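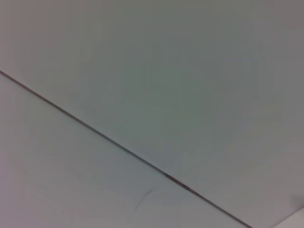 Figure 5.1. A pale gray surface divided by a thin, dark seam.

Search this book Enter keyword Go

Chapter 5
Consular Protection and the Citizen Abroad

When a person is arrested in a foreign country, the laws of that country apply. Citizenship does not give the traveler immunity, and a home government cannot order a foreign court to release a prisoner. What it may do is the subject of this chapter.

The main source of law is the Vienna Convention on Consular Relations of 1963. Under Article 36, the authorities making an arrest must tell a foreign national, without delay, that he or she may ask for the consulate to be notified. Consular officers have the right to visit the prisoner, to exchange letters, and to arrange for a lawyer. They do not act as defense counsel.

Consular protection should be kept separate from diplomatic protection, in which a state takes up a citizen's claim as its own. The second is treated in Chapter 6.

Section 5.1 sets out the duties of the arresting state. Section 5.2 deals with dual nationals, whose requests for a visit are often refused on the ground that the prisoner is a citizen of the detaining state. Section 5.3 follows a classroom case, the detention of Selina Kuster at Tromville, from the first telephone call to her family through the hearing in July. Students should read the case file on page 107 before they begin that section.

Key terms: consular access, notification, receiving state, sending state, dual nationality.

Last updated: Sunday, August 17, 2025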